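Grarkwood Allotment Society
Minutes of the general meeting, December

Present: 19 members. The meeting was opened at 7 pm in the upper room of the Tititz reading house.

1. Minutes of the last meeting
Were read and accepted with one correction: the water was closed in October, the earlier text said November.

2. Water
The tap near the lower gate is still leaking. The firm Arai has sent an offer for the repair, but the price includes a new pipe which we did not ask for. The secretary will write to them and ask for the price of the tap only. Until then please close the main valve when you leave as the last person.

3. Rents
The rent for a full plot stays the same. For half plots the meeting voted to keep the old price also, with 3 votes against. Two plots on the north side are free from spring and will be offered to the waiting list.
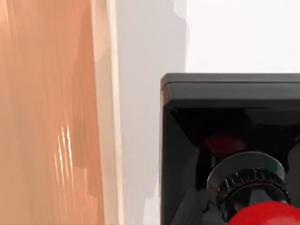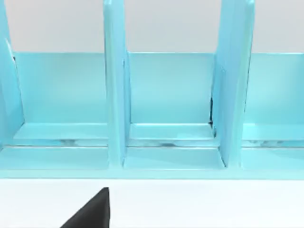
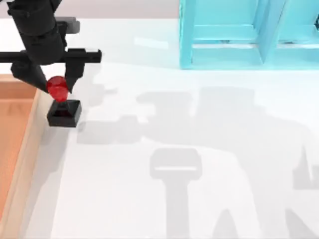
4. Seed order
The common order goes to Flustico again. Lists must be with the secretary before the end of January. Last year 2 members gave their lists too late and the beans were ordered twice. Potatoes are ordered separately, please do not write them on the same list.

5. Compost
There was a long discussion about cooked food in the compost bays. It was agreed that it is forbidden in all 3 bays, also bread. A sign will be painted.

6. Other matters
One member asked if bonfires are allowed in March. The answer is after dark no, in the daytime only when the wind is weak.

The meeting closed at 8.40 pm. The next meeting is in February, same room.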